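Donnerstag, kurz nach elf abends

Der Stromanbieter hat wieder geschrieben. Abschlag ab Mai: 285 Euro, fast das Doppelte von vorher, und dazu ein Faltblatt mit Spartipps. Stecker ziehen, Standby vermeiden, Deckel auf den Topf. Als hätte ich bisher ohne Deckel gekocht.

Rasha Masri schwört auf die App von Jusero. 9 Euro im Monat, damit man sieht, was man verbraucht – das steht auch am Zähler im Keller, gratis. Sie meint, sie spare 70 Euro im Jahr. Die Gebühr hat sie vermutlich nicht abgezogen.

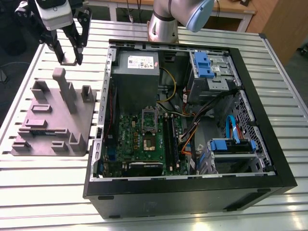
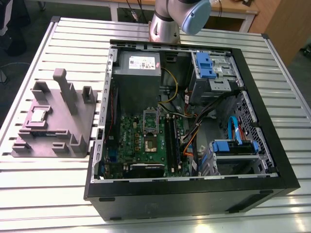 Offener Rechner, Netzteil mit weißem Aufkleber. 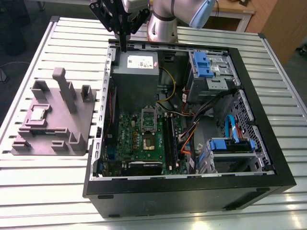
Im Faltblatt steht außerdem, man solle alte Geräte ersetzen. Wer rechnet eigentlich aus, wann sich ein neuer Kühlschrank lohnt? Vermutlich der, der ihn verkauft. Meiner brummt, aber er kühlt.

Morgen den Zähler ablesen und in das karierte Heft eintragen, dann in einer Woche noch einmal. Wenn die Zahlen von denen stimmen, fresse ich das Faltblatt. Widerspruch schreibe ich erst danach. Den Brief vom letzten Jahr finde ich natürlich nicht.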